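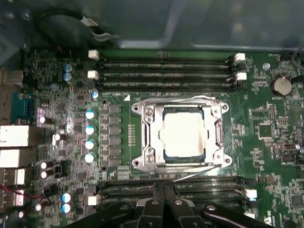 Hardware Basics, Handout 8
Inside the desktop: socket, paste, memory, power

Room 295 again, bring the screwdriver from last week. Notes are quick, fill in the gaps from lecture.

Before you touch anything
Shut down, cord out of the wall, hold the power button a few seconds. Ground yourself on bare metal of the case. Rings and bracelets off. Sleeves too, Senyo will remember why.

The socket
Rectangular metal frame in the middle of the board, lever along one side. Frame presses the processor down onto the contacts, lever locks the frame. Push the lever down and slightly out to free it, then lift slow. Never force. If it sticks, stop and get me or Bernice Amissah.

Small white triangle printed on the board near a corner of the socket. On these boards that's your pointer for which way round the chip goes, match it to the mark on the chip corner. Check twice. Bent pins = dead board, and we don't have many spares.

Handle the chip by its edges. Never the underside.

Thermal paste
Pale stuff on top of the processor. Fills the tiny gaps between the chip lid and the heatsink so heat can get across. Air is a bad conductor, paste is a lot better. But metal on metal is better still, so thin layer. More paste does not mean more cooling!!

Old paste comes off every time the heatsink comes off. Lint-free wipe, a little isopropyl, work from the outside in so you don't push it over the edge onto the board. Let it dry fully. New paste: small dot in the center, heatsink straight down, screws a few turns each, going corner to corner. Don't tighten one all the way and then start on the next, it tilts.

Question from the morning group (Yaa Kyei): can you leave the old paste if it still looks fine? No. Once the seal is broken you get air pockets in it.

Memory
Long black slots, white clips at the ends. Push the clips outward and the stick pops up a bit. Going in: line up the notch FIRST, then press both ends evenly till the clips snap back. The notch is off center on purpose, so if it wont go in you have it backwards.

More than one bank of slots on a board like this. Check the board manual for which to fill first, it varies and guessing costs you an hour.
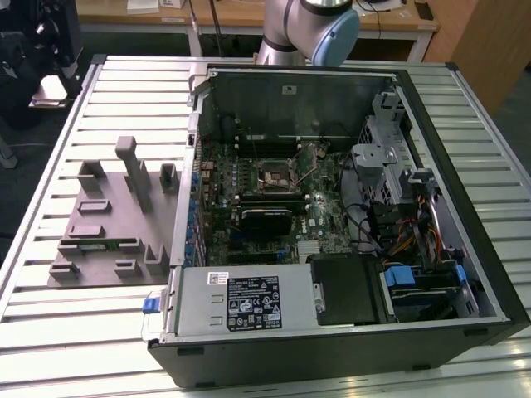 Teodor Witkowska

Finding your way round the case
Lay the tower flat, open side up. Always. Working on a standing tower is how screws end up behind the board.

With the case turned like the one in the picture:
Power supply - silver box along the bottom. Read the label before you order a replacement. Do NOT open it, it can hold a charge after unplugging.
Graphics card - black, lying across the board below the socket. One screw at the bracket usually, plus a catch at the end of the slot. People forget the catch and pull. Dont pull.
Drive cage - gray with the holes in it, right side. Caddy slides out.
Orange, yellow and red wires - power. In the standard color scheme yellow is 12 volt, red is 5, orange is 3.3. Black is ground. Know these for the quiz.
Blue plastic - latches and a release tab. Blue on this case means a part you can move by hand. If you're reaching for pliers, look for the blue bit first.

Cables: take a phone picture before unplugging any. Pull on the connector, not the wires.

Order of work for the lab
1. Panel off, tower flat
2. Phone picture of the cables
3. Graphics card out, onto the foam
4. Memory out, label which slot
5. Clean the processor top, show Bernice
6. New paste, heatsink on
7. Memory, card, cables back in
8. Panel stays OFF until I've looked

Screws go in the cup with your station name on it (Trillmont, Pasberg, Hashemi, Jullik). Don't mix cups, the threads are different.

Lab sheet due March 2, on paper, both partners' names. Reading for next time is the chapter on drives, skip the part on tape. Vibeke Hjaltadóttir has the spare wipes.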